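The Flurent kit arrives as a download of 18 GB with a licence key and a short PDF. It simulates one arm over a worktop, with kitchen props that can be moved by script. Etenesh Woldemariam had 2 hours to decide whether Stodton should pay for it. She loaded the default room and looked at the table first. 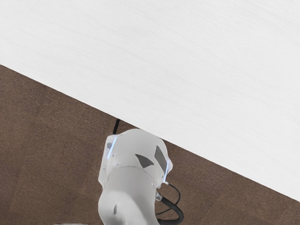

*Chak-lun Kan*

Bare white top, brown floor, arm at rest beside it. She noted that the cables had been modelled and that the wood grain was faint. She wrote "adequate" and opened the kitchen set.

The Kuo plug-in had failed on this step in May. It had put the fruit inside the oven door and reported success. Flurent ran 40 placements and logged each one. She read the log from the bottom.

"Does it drop things?" asked the man from Fodel, on the phone.

"When told to."

"And when not told to?"

She scrolled up. Run 352 had no entry, although the manual said numbering stopped at 40. She opened it.
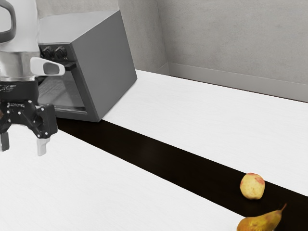

*Gripper open beside the oven; apple and pear on the worktop.*

The timer read zero. No command had been sent. She checked the script, which was hers, and the date, which was tomorrow's.

"Etenesh?"

"It places fruit accurately," she said, and filled in the order form.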